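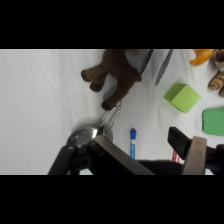
Wrist view at the marker station. Toys, small pan, block, sponge, and the knife up top.

Subject: Re: [cell-practice] Draft rules for mixed-object tables, round two
Date: November 19, 2024

Hi all,

Sorry for the slow answer, I wanted to sit down with the draft properly instead of firing something off between runs. Quoting the part I'm replying to so you don't have to dig:

> I still think section 4 is too fussy. We are talking about a small arm
> with a two-finger gripper picking up household stuff off a cloth. If
> every table has to be signed off before a run, people will stop
> mixing objects at all and we'll be back to foam cubes. Can we not
> just say "use common sense with sharp items" and leave it there?
> Also, do we really need a rule on the cloth? At Jernport we just use
> whatever is clean.
>
> And while I'm complaining: the speed limit in 4.3 reads like it was
> written for a much bigger machine.

I'm with you on the foam cubes! I would hate for us to write something that scares everybody off mixed tables, they're the whole reason the Crabtree set is any good. But I don't think "common sense" is going to hold up, and the picture I put at the top is a decent argument for why. You've got soft toys, a little stainless saucepan, a marker standing between the open fingers, and then a serrated blade lying point-down-the-table just above a green cube. Now ask five people on this list whether that table needs anything extra before the arm moves. I did ask, more or less, in March, and got five answers (one of which was "what knife?").

So my proposal for 4.1 is to stop talking about "dangerous objects" and talk about what the object could do if it got dragged. A blade doesn't have to be the target to be a problem. The arm goes for the cube, a finger clips the blade, the blade slides, and now it's somewhere the person doing the reset doesn't expect it. Suggested text:

4.1 Any object with a cutting edge or a point is treated as sharp for the whole session, whether or not it is a target in the current run.

4.2 Sharp objects are placed first and removed first. The person resetting the table removes them by the handle, with the arm stopped and the stop confirmed out loud if there are two people in the cell.

The "out loud" bit is from the Morkano folks and I've grown very fond of it. It feels silly for two days and then you miss it when you work somewhere that doesn't do it.

On 4.3, fair point, the number was hanging there with no explanation. We had 800 mm per second for free moves, and I agree that's a strange thing to print for a table this size, you'd barely get there before you had to brake again. What about splitting it? Keep your local limit for free moves, whatever your risk assessment says, and add one line that any move passing low over a sharp object runs at the reduced speed you'd use with a person in reach. I'd rather not print a number for that one at all. Different arms, different payloads, and the first thing anyone does with a printed number is copy it without reading the paragraph over it.

Now the cloth. I know, I know. But I do care about the cloth! Three reasons it stays in my version. A plain light cloth makes it easy for whoever is watching the feed to spot a thin gray blade, which on a steel bench just disappears. It also wrinkles, and a wrinkle can catch a fingertip and pull half the table along with it, so we want it clipped or taped at the corners. And it needs to be something you can throw in the wash when a marker cap comes off. "Whatever is clean" covers the last one only. Could you live with this:

4.4 Table covers are plain, light in color and fixed at the corners. Patterned covers are used only where the pattern is part of the test.

That last sentence is for the Fideck people, who I'm told have a gingham thing going on and will not give it up.

Something the earlier mail didn't bring up but I'd like to sneak in: overlap. We went back through our notes for the last batch, 2,903 runs, and the stop log had 61 entries. I read every one (it was a long train ride). The ones that annoyed me most were the piles, where a thin part was tucked under a soft toy and came along for the ride when the toy got lifted. Plush is terrible for this, it grabs on to everything. I don't want to ban piles, piles are real life. I'd just like thin metal items to be either fully in view or left off the table if the toy next to them is a target. Look at the brown plush near the top of the picture, there's a dark gray strip partly behind it. Under my wording you'd pull that strip clear before anybody sends the gripper after the toy. Under the current draft you wouldn't have to do anything.

4.5 Thin metal items are not left under or behind a soft target.

Short enough? I had a longer one with a table of materials in it and deleted it, you're welcome.

For sign-off, I agree that a signature for each table is too much. We change layouts so often that it would turn into a stack of paper with the same initials on every sheet. My suggestion is one sign-off per object set, with a fresh one when anything sharp, hot, breakable or liquid gets added. Swapping a green cube for a different cube needs no paperwork whatsoever. Swapping a butter knife for a serrated one does. If that goes in, I think section 4 comes out shorter than it was in round one, which ought to please the people who complained about the length - me included.

Still open, as far as I can tell:

- Whether pens and markers count as pointed under 4.1. I say no with the cap on, yes with it off.
- Who keeps the object set list when two sites share a box. Morkano and Jernport have been mailing one back and forth and the list inside it is a photocopy of a photocopy.
- Finger pads. Somebody wanted a rule on checking them after contact with metal edges. I'd put it under maintenance in section 6 and leave section 4 alone.

I'll fold in whatever comes back this week and send round three as plain text, so please reply inline and don't attach a marked-up copy. My mail program eats the comments and then I have to write to each of you asking what you meant.

Cheers from the cold end of the building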